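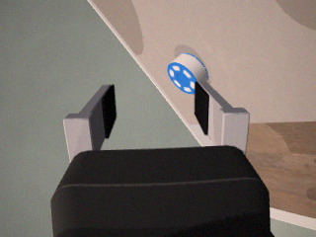

Reaching for the small spool

Family Keepsakes board > Sorting and Storing
What to do with Mom's letters and slides?

plumporchard
Posted 6th February

Hi everybody, long-time reader and first-time poster, so please be patient with me! My mother moved into a smaller place last July and I came home with her cedar chest, which I had always thought was full of blankets. It is full of paper. Letters from my dad when he was stationed overseas, letters from her sisters, church bulletins, report cards, a whole shoebox of slides, and a great many photographs with nothing on the back of them. I sat down and put it all on a list (I'm a list person) and there are 1,309 separate items, and that's with each envelope counted once no matter how many pages are in it.

I have two brothers, and both of them say scan the lot and throw out the originals. I can't stand the thought of it, but I also live in an apartment with one hall closet. How do you all decide what stays?

Ffion Harries

Re: What to do with Mom's letters and slides?
quiltingbee_ak

Oh Ffion, welcome! I felt my stomach drop when I read "throw out the originals." Please don't let anybody hurry you. I did my grandmother's things over two winters, and the pile I was ready to part with at the end was completely different from the pile I'd have parted with in the first week.

My method, for what it's worth: anything in her own handwriting stays. Anything printed that somebody else would also have a copy of (bulletins, newspaper, programs) gets scanned and goes. That alone cut mine way down. And do take those letters out of rubber bands today if they're in them, because old rubber goes sticky and then it goes hard and you'll be picking it off with a fingernail.

Re: What to do with Mom's letters and slides?
dustyroads

I'm going to side with the brothers a little bit here, and I hope that's all right. My dad saved everything for 40 years and when he passed it took my wife and me most of a year to go through it, and our kids have told us very kindly that they don't want it. A good scan that the whole family can open on their phones gets looked at. A box in a closet doesn't. I sent about 400 slides off to Hirose, paid them to do it, and my sister cried when she saw them. We hadn't had a working projector since I was in high school.

I did keep one small box. So I'm not made of stone.

Re: What to do with Mom's letters and slides?
gleice_p

Dusty, I love you, but I disagree! My cousin put all our family pictures into Silel, every one, with the tags and the dates, beautiful work, and then he changed his email address and couldn't get back into the account for months. We did get them in the end, but I aged ten years. If you scan, please keep a copy on a drive at your house and another at a brother's house. He can contribute closet space if he has such strong opinions.

For the letters, I use the flat Drilluro boxes, the gray ones, and I lay them unfolded with a sheet of plain acid-free paper between. They're not cheap, but the lids fit well and you can stack them under a bed.

Gleice Paiva 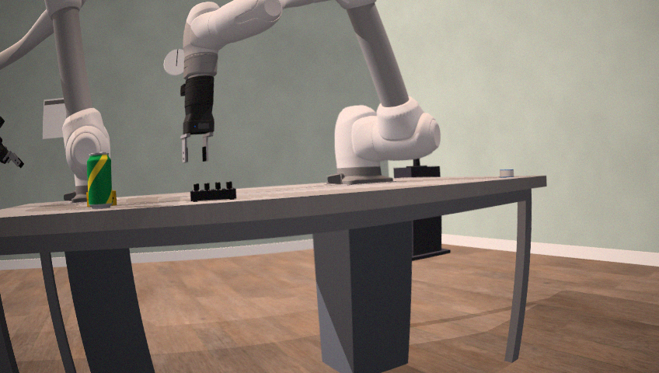
Re: What to do with Mom's letters and slides?
dustyroads

Fair point about the passwords, Gleice. I've got mine on one drive and now I'm going to go home and make a second. Still say most of the bulletins can go.

Re: What to do with Mom's letters and slides?
plumporchard

You are all so kind! I read this thread out loud to my mother over the phone and she laughed at the part about closet space. She also told me that the unlabeled pictures are mostly her cousins from Akow, and that she can name nearly all of them if I bring them over, so I think that has to come first, before any scanning or any boxes. I'll take a soft pencil and write small on the backs.

The rubber bands are off, by the way. There were a lot of them, and quiltingbee, you were right about the fingernail.

Re: What to do with Mom's letters and slides?
quiltingbee_ak

Record her while she's naming them! Just set your phone on the table and let it run. I have my grandmother's handwriting, but I'd give a good deal to have her telling me who was who.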